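Open Editions and Other Small Print

Every spring the mail brings offers to sell our members' work on paper, and every spring a few of us sign before reading. This April's offer comes from Flirnel, which wants prints from Ekville artists for an online shop. The letter is friendly. I have read the contract that goes with it, and I'd ask you to do the same before you send them anything.

The pitch is that a print sells best as a "limited edition," signed and numbered, and that Flirnel will take care of the limiting. Look at page 3. The edition size is 3,000. I have been making relief prints for a long time and I have never met a block that would give you that many good pulls, so we're plainly talking about scans run off on an inkjet printer. There's nothing wrong with a good inkjet reproduction. I own several. But a number penciled in the corner of one tells the buyer very little, and I don't see why we should help anybody charge extra for it. 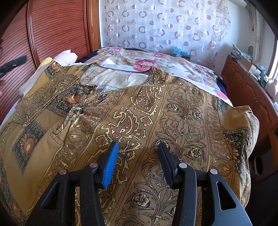

What makes a print an original?
The artist made the block, plate, stone or screen for the purpose of printing it, and the sheets were pulled from that surface by the artist or under the artist's eye. A copy of a finished painting or drawing is a reproduction, whatever is written under it.

Then there is the money. Flirnel pays the artist 14 percent of "net receipts," and net receipts are figured after packing, card fees, returns and something called placement. I asked what placement was and got a paragraph back that used the word four more times. On a $38 print, I can't tell you what you would be paid, and neither could they when I put it to them in writing.

Jonas Eberhard has a kinder view. He sold cards through a similar outfit and says the checks came on time and he reached buyers who would never drive out to our spring show. Fair enough. He also says he kept his blocks, his files and his right to sell the same image at his own table. The Flirnel contract asks for sole rights in any image "in all sizes and on all goods," with no end date that I could find. That covers your cards. It probably covers the tea towels too, if you ever get around to tea towels.

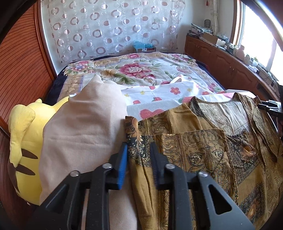 Mustard-brown cloth with black scrollwork.

Compare the terms at Kirker, where more than a few of us have work in the flat files. They take a bigger cut than I'd like, and their lighting is awful, but the paper is one page long and either side can walk away with a month's notice. The Arnardóttir press room will still edition a block for you at a set fee, and the whole edition goes home with you. You do have to sell it yourself, and I know that is the part most of us hate.

If you want to go ahead with Flirnel anyway, cross out the sole rights line, write in an end date, and ask for the edition size to be yours to set. See what they say. I sent my copy back marked up that way and have heard nothing so far.

Copies of the contract are in the folder by the paper cutter. Please put them back when you've read them.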